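From: Shirley Gauthier
Date: 19 Aug 2026
To: Zulladstead Home Kitchens list
Subject: Re: [kitchens] Orange peel, and where does everyone put the snacks?

Hello all,

Someone on the list wrote:

> I'm trying to keep my counter clear this year and failing. It's always
> the little stuff, the snack bags and bits of peel. Do you dry your peel
> or throw it out? And does anyone keep seasoning out by the wall, or
> should it live in a cupboard?

I'm so glad you asked, because I have been fighting this same fight since we moved in (and losing it most evenings, if I'm truthful!). I do save peel, but only from the small oranges. The skin is thin and comes away in nice curls if you start near the top and go slowly, and the pith doesn't put up much of a fight.
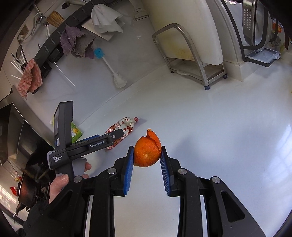
I used to spread the peel on a plate and forget it until it went leathery in the wrong way. Now I lay it out in one layer on a rack, turn it whenever I walk past, and put it in a jar when it snaps. My old Hauser jar holds a whole winter's worth, and I put a strip or two in with braised pork. Wash the fruit well first, please – my mother would want me to say so.

As for snacks, I have given them one basket, a plain Kellano one that cost me 18 dollars, and if a bag doesn't fit in it we have to eat something before we buy more. That rule is very popular here. Empty bags are another matter, and they seem to settle wherever somebody last stood.

Seasoning I would leave out if you use it every day. Mine stands in the back corner, close to the wall, and I wipe under it when I do the rest. Cloths and towels go up on hooks so the counter stays free for chopping, at least in theory.

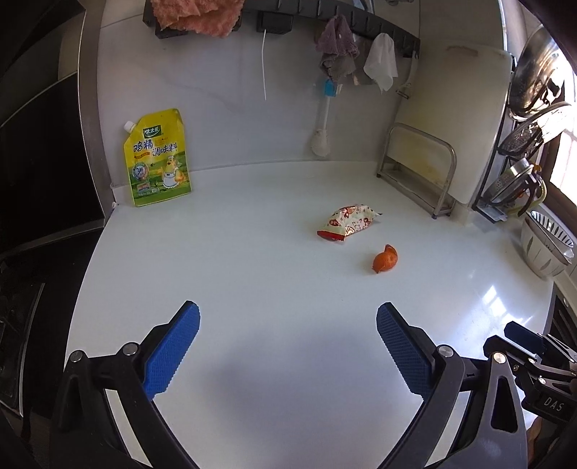
Chicken seasoning in the back corner, cloths up on the rack, and a snack bag and a bit of peel still to clear.

Does anybody have the Stater hooks, the kind that slide along? I'd like a few more before September, when my sister comes to stay and brings her own dish towels with her.

Warmly,
Shirley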